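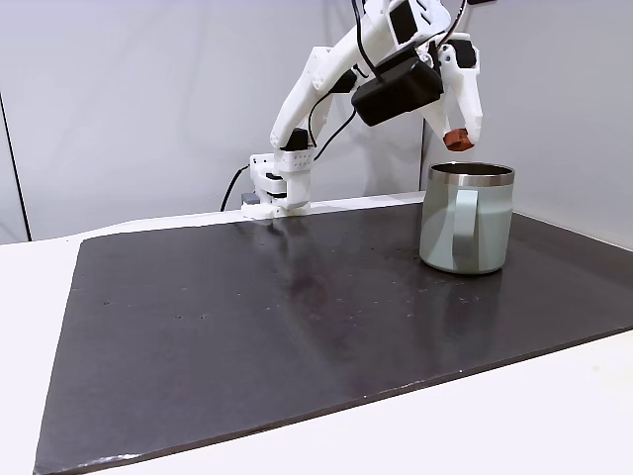

Elemgate, February

I promised my sister I would write down what I do with my evenings, because she has stopped believing me when I say "recording the mug again." So, Jirayu and I are teaching a small robot arm to pick up a mug by its handle, and the way you teach it is by doing the job yourself, over and over, while the computer keeps every joint position and every bit of video. One full go from start to finish is an episode. We have 408 of them saved, and the plan we wrote on the back of a Sombatkul envelope says 868, so there's a fair bit of winter left in this yet!

The green mug is my favorite of the ones we use (it has a nice steel rim, and the handle gives the jaws something flat to close on). Most of the trouble is in those last few inches, when the orange tip is hovering over the rim and you have to decide whether to go straight down or swing toward the handle first. I used to dither there. I'd wiggle left, wiggle right, think about my dinner, and then go in. Well, the arm learned to dither too. Our first trained model, which we called Clello, would float over the mug and tremble like somebody choosing a chocolate, and every so often it never came down at all.

Jirayu watched my recordings with me one night and was very kind about it, but we threw out 90 of them. That hurt, I'll admit. The ones we kept are the ones where I made up my mind early and moved at one steady pace, and now before each take I say out loud which way I'm going. It feels silly for the first few minutes and then you forget you're doing it.

The other thing we changed was the mug's position. I'm a tidy person and I kept putting it back in the same place, handle turned the same way, and of course the model got wonderful at that one place and hopeless everywhere else. Now we turn the handle a bit between episodes and slide the mug nearer or farther, and I try not to have a favorite spot. I still do, toward the back on the right. Old habits.

The second model is called Jellby (Jirayu picks the names, I have no say) and it's much braver. It goes for the handle when the handle faces front, and it has real trouble when the handle points away, so those are the episodes I'm recording this week. My own hands find that one awkward too, which I suppose is part of the problem.

Montri Ratanaporn wrote to ask if a beginner could start with fewer examples. I'd say yes, do a small batch, train on it, and go look at what it gets wrong before you record any more. We didn't, and you've just read how that went. Anyway, the kettle's on and I want to get a few more in before bed.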